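Care and Storage of the Equipment Collection: A Conversation with the Loans Coordinator

The Cermont Community Equipment Library has lent household and recreational goods to residents since its opening in the former Salinas warehouse. The coordinator of its loans program spoke with the newsletter on a Sunday afternoon, while the desk was closed to members, about the daily work of keeping the collection in order.

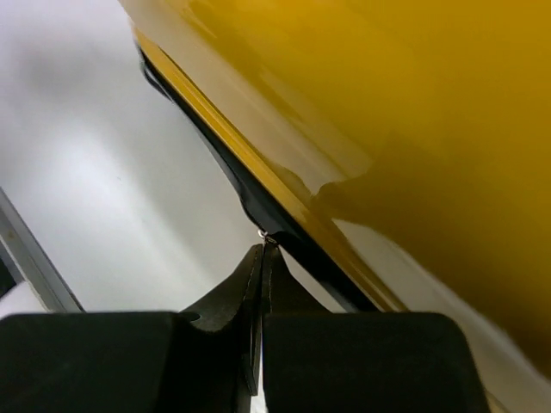

The library holds 600 items for loan. The coordinator was asked which of them take up most of the staff's time, and named the hard-shelled goods: cases, helmets, covers and moulded tubs.

"Members assume that the tools are the difficult part of the collection," the coordinator said. "A spade comes back, it is brushed down and it is hung up. A glossy shell shows every mark, and it has an edge, a lining or a fitting that has to be looked at separately."

Each returned item is placed on the intake bench and checked against its card. Colour is recorded, along with any scratches and the state of the rim. Small metal parts are listed by name, and a missing ring or clip is enough to keep an item off the shelf until a replacement is found. The coordinator keeps a drawer of spares for this purpose, most of them salvaged from goods withdrawn from loan.

Cleaning follows a written procedure adopted last October. Smooth surfaces are wiped with lukewarm water and a mild soap, then dried with a cotton cloth. Polishes are not permitted.

"We had a period when everyone brought in a favourite product from home," the coordinator said. "Some of them left a film that attracted dust, and one dulled a finish we could not bring back. The procedure is plain, and people find it dull, but the shelves look better than they did."

Storage was reorganized at the same time. The old Vellow racks, which were too shallow for rounded objects, were moved to the linen room. Larger pieces now rest on deep Lerkar shelving with felt underneath, and no item is stacked more than 2 high. Brightly coloured goods are kept at the end farthest from the windows.

The library recorded about 3000 loans in the past year. The coordinator attributed part of the increase to the reorganization, noting that items are more readily found and that fewer requests are turned away at the desk.

Asked what members could do to assist, the coordinator requested that goods be returned empty and with their fastenings closed. Dirt is less of a concern.

"Please do not scrub anything on our account. We would sooner receive it muddy and clean it ourselves."

A further 300 items, most of them donated kitchen goods, are waiting to be catalogued. The coordinator expects that work to continue through the winter, beginning with the baking tins.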